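How many books before a pen name is worth keeping separate?
Asked in Writing and Publishing, 29 July 2026

I write small-town romance and have 4 novellas out under my own name with Portela. I now have a finished science fiction romance, much darker, and the editor at Portela has passed on it because it doesn't fit their line. Dimemis is interested but they want to know if it will be under the same name. My newsletter has 1,000 readers and most of them signed up for the Clultberg books, which are closed-door and pretty gentle. I don't want to upset them, and I also don't want to start over from zero. Has anyone run two names at once? Did you tell your readers?

2 answers

Answer 1 (accepted)

I have run two names for 8 years, one sweet and one not. I told my readers from the start. It's an open pen name, so both names are on my website and each has its own page. Some people read both. Most stick to one, and I get very few complaints.

Check your Portela contract before you answer Dimemis. Look for the option clause and for anything that says "under the author's name." Mine gave the first publisher a look at my next romance of any kind, and I had to get a letter releasing the book. If Portela passed by email, save that email, and ask for a formal release anyway.
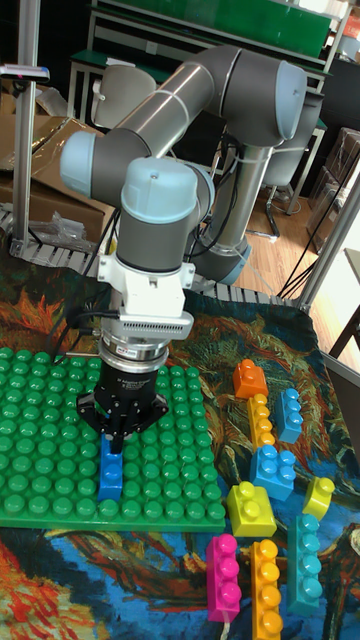 On the newsletter, keep one list and split it by interest. Send one message saying you have a darker book coming under a second name, and put a link in it for people who want to hear about that one. Leave the link up for a few weeks. The cover will do a lot of the sorting too. Put the heat level in the description as well. Don't add anyone to the new list who didn't click.

As for the number of books, I would not bother with a second name for a single title. If you have a series planned, do it now, before the first one comes out. Changing the name later means new covers and new files, and the reviews don't always move over.

Answer 2

Just use your initials. I did it on Wotetti for my serials and it was fine. Readers don't care that much. The only thing I'd say is search the name first, mine turned out to be the same as somebody who writes tax guides and I got her mail until March.

Comment from the asker: Thanks both. I found the option clause and it does say "next work of romance," so I've written to ask for the release. It's planned as 5 books, so I'm leaning toward the open pen name.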